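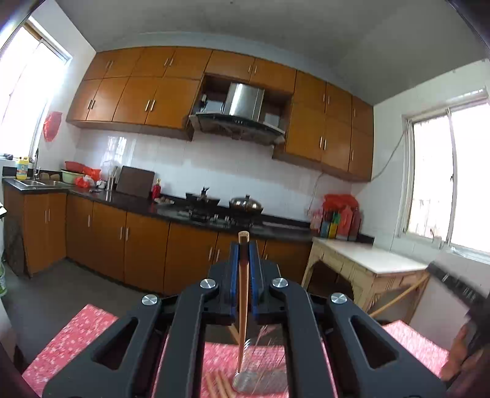
Drurnard hand gripper – review
August, by Tegwen Ruddock

Bought two for our kitchen-task sessions. Short version: good tool, poor rule sheet.

Blue finger pads hold a thin stick upright fine. Pivot screws easy to get at, so checking them is no excuse to skip – I do it before each session and log it. The sheet says every 1000 grips. Too long imo, mine wanted tightening at 618.

Also nothing in there about keeping the other hand clear of the jaws. Should be rule one. Wipe-down rules are ok, a bit vauge on food contact.

Four stars. Fix the sheet, Drurnard.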